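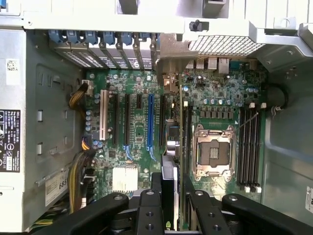
Week 9 handout: wrist camera perception and the insertion state machine
Robot Software Lab, section B
Instructor: Gönül Demirtaş. Lab assistant: Radwa Mahrous.

Read this before the lab. You will need the Week 7 notes on hand-eye calibration and a working build of Tenau, our task runner. If your build still fails at the planner step, see Radwa before class and don't wait until the bench is free.

1. The task

The cell works on desktop tower computers. Parts are moved between the open case and a molded parts tray. This week we deal only with cards and their slots. The drive and the processor come later.

Your program has to do four jobs: find the board, find the right slot, bring the card over it in the right orientation, and push until the card is seated or the attempt is called off. Motion planning is handled by Nasr, which you call as a service. You write the perception node and the state machine.

2. Frames

We use five frames: base, wrist, camera, board and tray. The camera frame is fixed to the wrist frame by the calibration you did in Week 7. The board and tray frames are estimated again at the start of every run, because people bump the case.

Keep every slot pose in the board frame. Last year several groups stored slot poses in the base frame and then spent the lab wondering why the second run missed. If the case shifts, one transform should change and nothing else.

3. Finding the board

The board detector looks for features that are easy to tell apart and far from each other. Good choices are the processor socket, the ends of the memory slots and the rear connectors. Bad choices are single capacitors and small chips, which look alike at this scale.

The fingers cover part of the view whenever the gripper is low, and they cover more of it when a card is held. Two rules follow.

– Estimate the board pose from the high view, 290 mm above the board, before you go down.
– Mask the fingers. The mask file is in the Ernum package. Use the one for a closed grip if a card is held.

Bare metal is a problem too. Case walls and brackets give bright patches that move when the wrist moves, and the edge detector will take them for real edges. Compare two views 40 mm apart and drop any feature that doesn't stay put in the board frame.

4. Choosing the slot

Slots differ in length and color, and a long slot can sit right beside another long slot. Color alone isn't enough. Match on length first, then on position in the board frame, then on color as a check. If the three don't agree, the node must return NO_MATCH. Don't return the best guess.

5. Picking from the tray

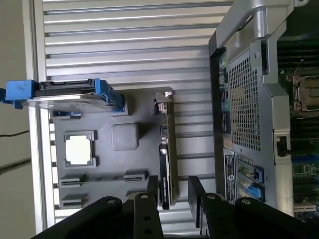
A card standing on edge is grasped with one finger on each side. The approach is straight down in the tray frame, and the planner needs to know how tall the card is, bracket included. Add the bracket to the collision model as its own box. Students who use one box for the whole card get paths that are either blocked or too close to the case wall.

After closing, check finger width before lifting. A width near zero means a missed grasp, so go back to LOOK_TRAY.

6. State machine

LOOK_BOARD
LOOK_TRAY
APPROACH
GRASP
CHECK_WIDTH
TRANSFER
ALIGN
PUSH
VERIFY
RELEASE
ABORT (reachable from every other state)

PUSH runs under force control. Lower the card until you feel contact, then search in a small spiral while holding light pressure. When the height drops, the card has found the slot and you can raise the force to the seating value in the config file. Never raise it before the drop.

ABORT opens nothing. It stops, backs off along the last approach direction and waits for a person. A group that opened the fingers in ABORT dropped a card onto a board, and Dalia Benmoussa had to order us another one from Brivilwood.

7. Logged data

You get 168 logged attempts, of which 89 ended with the card seated. Replay them through your node before you ask for bench time. Plot height against force for five seated attempts and five failed ones, and mark where the drop happens. A few logs have a gap in the force channel – skip those samples, don't interpolate.

8. To hand in

Your node, your state machine file, the ten plots, and one page on the failure you saw most often in replay. Due 17 November 2025, before the lab starts. Name the archive with your group number and nothing else. Late work goes to Radwa by email.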